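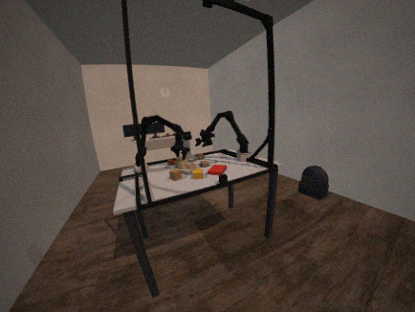
Our robotics club at Closturari has been working on one stubborn little problem all winter, and I'm very happy to say we're ready to show it off. The project is called Minik, and the idea is to get two robot arms to share a pile of blocks without getting in each other's way. Sounds simple, right? It did to us too, back when it was a sketch on a whiteboard. Everything so far happens in simulation, on a virtual table with a red block, a yellow cube and a bunch of small tan ones, and the two grippers have to come in over the same spot from opposite sides. If you've ever tried to wash dishes with a roommate at one small sink, you have the picture.

FOR IMMEDIATE RELEASE – 4 Mar 2026

I'm Damián Escobar, a second-year student and this year's club lead, so I got the job of writing this up (I also lost a bet, but that's for another release). The short version: Minik will be our entry in the Claltora student challenge later in March, in the two-arm sorting category. It's our first time entering, and our first project done entirely by students from the scene files to the motion planner.

We started last fall with one arm. One arm is friendly. It goes where you tell it, and the worst thing it can do is knock over a block. Then we added the second one and our nice clean code fell apart in an afternoon. The planner would work out a perfectly good path for the left arm and a perfectly good path for the right arm, and the two paths would go straight through each other. We spent most of January on that alone.
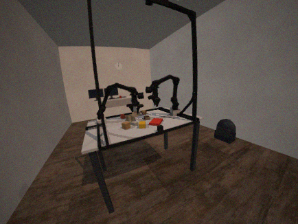 Minik's simulated workcell, with both arms over the table. Render: Closturari robotics club.

What fixed it, mostly, was teaching the arms to take turns over the middle of the table. Each arm asks for the shared space before it enters, and backs off a bit if the other one is already there. We call the bit of code that decides who goes first Cuervo – it means crow, and it was named by whoever was still awake when it first ran. Cuervo has its own notebook, its own folder and, as of last week, its own sticker.

We've run 4,000 practice rounds since we switched to the new planner. Nearly 2,100 of those used random block layouts, where the program scatters the pieces and the arms have to sort it out from there. On the last full batch we finished 83 percent of rounds with every block in the right place. I'd like that to be higher by the time we compete, and we have a long list of things to try. 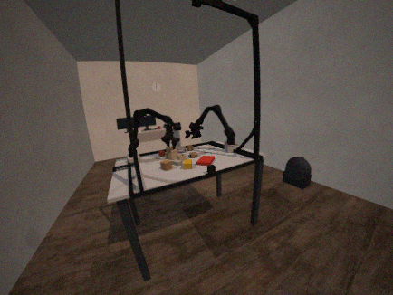 3 min read

The blocks that give us the most trouble are the small ones bunched close together. A cube sitting off by itself is easy. Put a few side by side and the gripper has to find room for its fingers, and sometimes the right move is to nudge a neighbor out of the way first. Half the club thinks nudging is clever and the other half thinks it's cheating. The rules allow it, so for now it stays in!

Our new members have been a huge part of this. Several of them had never written a line of code before joining, and they now run the nightly tests and write the bug reports, which are a lot funnier than mine ever were.
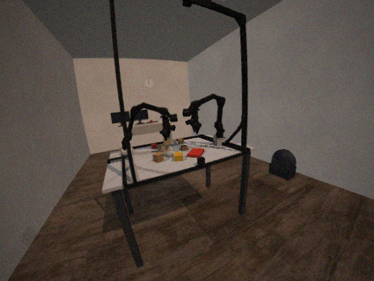
Another view of the Minik setup: two arms, six cubes and one flat red block.

We're holding an open demo before the challenge, in the club room at Closturari, and everyone is welcome. We'll run live rounds on the big screen, let visitors pick the block layouts, and walk through the code with anyone who wants to see it. Bring your meanest layout. Families and local teachers are very welcome too, and there will be snacks.

After Claltora we plan to put the scene files and Cuervo online so other student clubs can use them, change them and tell us what we got wrong.

About the club: The Closturari robotics club is open to all students, in any major, with or without experience. We meet every week during the term.

Press contact: Damián Escobar, club lead, Closturari robotics club. Interviews and extra renders available on request.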